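From: Ostrowski
To: Lultwood Textiles and Mending list
Date: 5/30/19
Subject: Re: Folding towels flat (was: brown paper on the big table)

Hello all,

So pleased someone asked, as I have been waiting for an excuse to go on about this!

> I've been meaning to cover my worktable properly for ages and wondered
> what people use. I tried an old sheet but it rucks up under everything,
> and oilcloth grips the fabric so you can't slide it. Somebody mentioned
> brown paper at the last meet-up. Doesn't it tear? And is it worth marking
> it out in squares, or is that just for dressmaking? I mostly want it for
> folding and sorting the towels and cot sheets before they go off to
> Tilerora. My folds are never the same twice and the piles lean over.

Brown paper, yes, every time. It does tear if you drag a pair of shears over it, but for folding it lasts far longer than you would think. Mine goes on in long strips down the length of the table, each one overlapping the last by a couple of inches, and I pull it taut over the ends and tape it underneath. If you tape it on top the cloth catches on the tape end and you will curse it all afternoon. Get the heavier sort with one slightly shiny side and put the shiny side up. Cotton slides over it beautifully, and you can see every bit of lint, so you notice when it wants a wipe or a fresh sheet.

As for the squares, do mark it out! I held off for years thinking it was fussy and now I wouldn't fold on anything else. I use thin blue tape, the low-tack kind, with lines running the length of the table first and then the cross ones. Make the squares big. My first go had little ones, like graph paper, and all those lines made my eyes swim. What you want is one folded towel sitting comfortably inside one square with paper showing all the way round it. 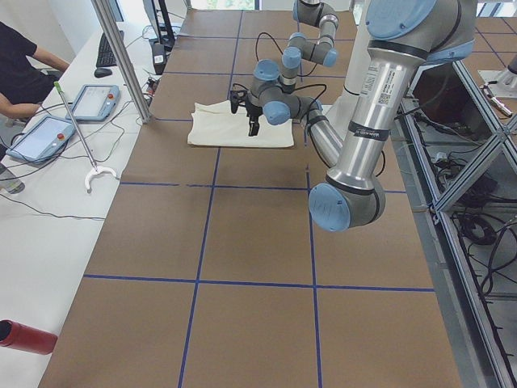
The point of all that spare paper is that your eye picks up a crooked fold straight away. Lay an off-white towel on bare wood and it looks fine until you stack it. Lay it on brown paper near a straight blue line and you can see at once that one side is wandering off. I turn it until the long edge runs alongside the tape, smooth it from the middle outwards with the flat of my hand, and leave it at that. Don't press the creases hard. A soft edge stacks better than a sharp one, and the towel doesn't arrive with a line ironed into it that takes three washes to shift.

For what it's worth, my order with a plain rectangular towel goes like this:

Spread it right out, wrong side up, and flick off any threads.
Fold the long sides to the middle, letting them just meet.
Bring the short ends together.
Fold once more if it is a bath towel, and stop there if it is a hand towel.
Turn it so the fold faces you and move it to its square.

The last step is where I used to go wrong. I would fold and stack in one movement, and by the time the pile was 6 high it had a definite lean. Now each one gets a moment flat in its own square before it goes on the pile, and the whole lot stays upright. I can do 60 in an afternoon with the radio on, and the last looks like the first, or near enough.

A word on measuring. Please don't trust your table! I assumed mine had straight edges and laid all the tape parallel to them, and the squares got narrower towards the far end. I only found out when the towels down there looked too big for their boxes. Snap a chalk line down the middle and measure out from that. It took me 2 goes and some bad language, but once the first long line is true the rest follows.

Someone else asked off-list about the Flotik rolls. I have tried them and they are lovely to write on, but I found them a bit thin for this job and I went back to the plain brown from the packing shop. They may well suit anybody who is drafting patterns and wants to scribble on the table. If you have had better luck with them, do tell us.

Tape comes up cleanly if you peel it back low and slowly, nearly flat to the paper. If you leave it down for months it takes the top layer of paper with it, though by then you will be changing the paper anyway. I write the date in pencil on the underside of a corner when I lay a new sheet, then forget to look at it.

The running total for Tilerora stood at 1189 pieces in May, counting towels, cot sheets and flannels together — I was so chuffed when I added it up that I did it again to be sure. They are still short of hand towels, and plain ones are best. Off-white, cream and pale grey are all welcome, and they don't mind a bit of wear so long as the hems are sound.

One question back to the list: has anyone found a tidy way to fold a fitted cot sheet inside a square? I can get it to a rough rectangle but the elastic corners bunch up on one side and the thing sits there like a cushion. I've tried tucking the corners into each other first, which helps a little, and I've tried rolling, which the boxes don't like at all. All suggestions gratefully tried out on the big table.

Happy folding,

Ostrowski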